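**Custison ring plate, gears keep binding??**

**plutik_dan**
ok so I have the Custison planet set, ring plate with the big hole in the middle and the small gears that go on around it. Gears go on fine one at a time. Soon as I have them all on and drop the center one in, everything locks up. Turned it by hand maybe a quarter turn and that was it. Already filed one pin. Probably shouldn't have.

What order are you guys doing it in? And do you grease before or after

**clemley258**
stop filing

**SotaYoshida**
Agree, stop filing. Mine did the same thing and it was a burr on the gear bore, not the pin. Run a fingernail around the inside edge. Also don't grease anything until it spins dry, grease hides a bad fit and then you have to clean it all off. Ask me how long that took.

Order: I do all the outer ones first, flat on the plate, then center. Dark mat under it so you can find the gears when you drop one.

**plutik_dan**
what kind of mat, I'm on a bare bench and already lost a spacer

**D_Tomoana**
Any dark cloth thing. Ours is the same kind of plate. 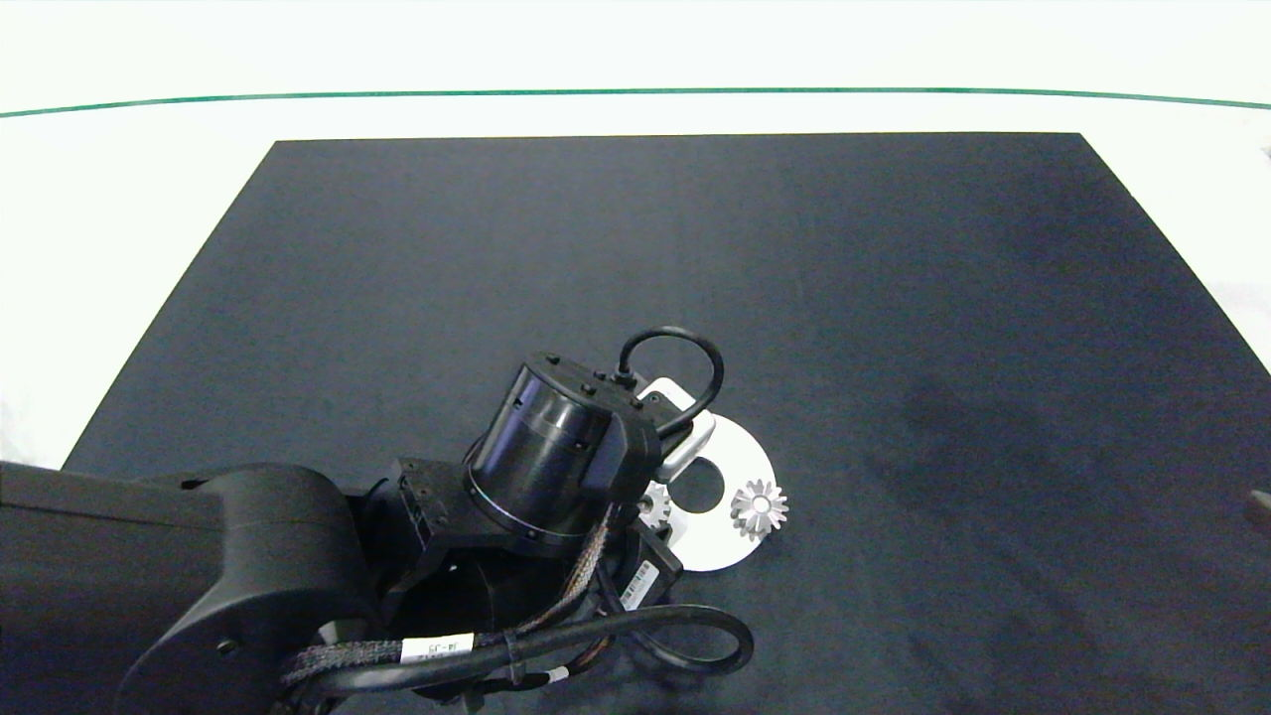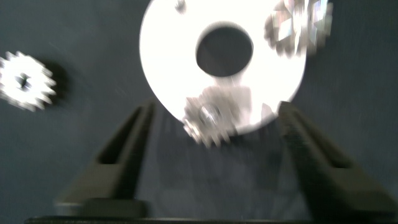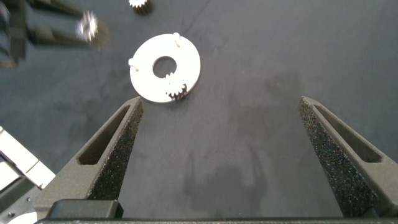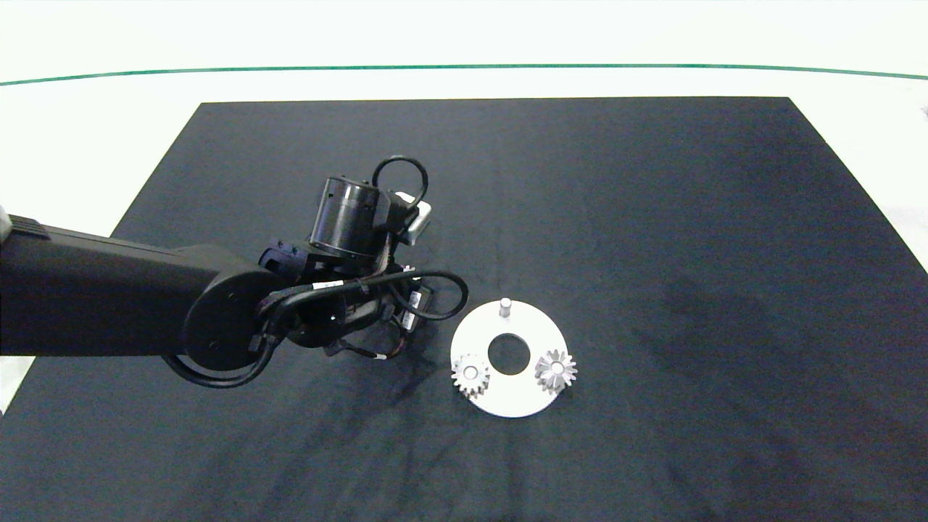
Montoya, June 2021

Third one is the one to look at Dan. Gear on at the lower right, two pins still bare, one at the top and one at the left. See how the gear hangs a little over the outside of the ring? It's supposed to. I saw someone on here trimming theirs back becuase they figured it was the wrong size. Not the wrong size.

Declan

**clemley258**
that was me trimming. in my defense the sheet is terrible

**SotaYoshida**
The second one has a nut or a bolt head on the middle of the lower gear, looks hex anyway. Are you clamping these down Declan? I would not clamp. If it's tight it can't turn, if it's loose it walks off. I leave mine bare on the pin.

**D_Tomoana**
Leave them bare and they ride up the pin as soon as you tip the plate. Snug, then back off a hair.

**SotaYoshida**
Then don't tip the plate. Mine lives flat.

**D_Tomoana**
Mine gets carried to a classroom with 16 kids in it so no, it does not live flat

**plutik_dan**
lol ok. so snug then back off. Question on the second pic, the loose one over on the left, hole in the middle isn't a plain circle? kind of a cross shape. Mine are all just round

**clemley258**
zoom in, I see it too. notched. could be for a keyed shaft? if yours are all round you might have the older bag. email them

**D_Tomoana**
Check the bag before emailing. There's a little flap in the bottom and parts get stuck in it, I've fished gears out of there more than once.

**plutik_dan**
checked. there was a gear in the flap. also my missing spacer, which I did not lose on the floor after all. Had one wrong gear on this whole time, had 5 mm bores mixed in with the others

still tight though. better but tight

**SotaYoshida**
Burr. Fingernail. I said this.

**clemley258**
or the pin he filed

**plutik_dan**
It was the burr!! Took it off with 300 grit, two passes, spins now. The filed pin wobbles a bit but whatever, that gear goes around. Not greasing it yet Sota.

Declan how far do you back off the nut, like an eighth of a turn or less

**D_Tomoana**
Less. Just til you can feel the gear move when you push it with a finger. Do the wobbly one last.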